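Zasano Drops the Second Rinse

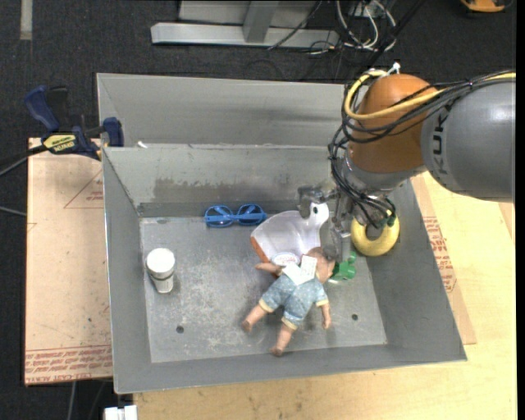
Zasano, the toy rental service in Zarkinwood, changed its cleaning schedule in June. Returned items now get one wash at 37 degrees and a longer drying period.

"The second rinse added 5 hours and did nothing we could measure," said Zamfira Lazăr, who runs operations. Stuffed toys are still washed separately.

Lazăr said 77 items were withdrawn over the month, mainly for split seams. Battery toys remain the slow category. "Two screws per cover, and half of them are stripped," she said.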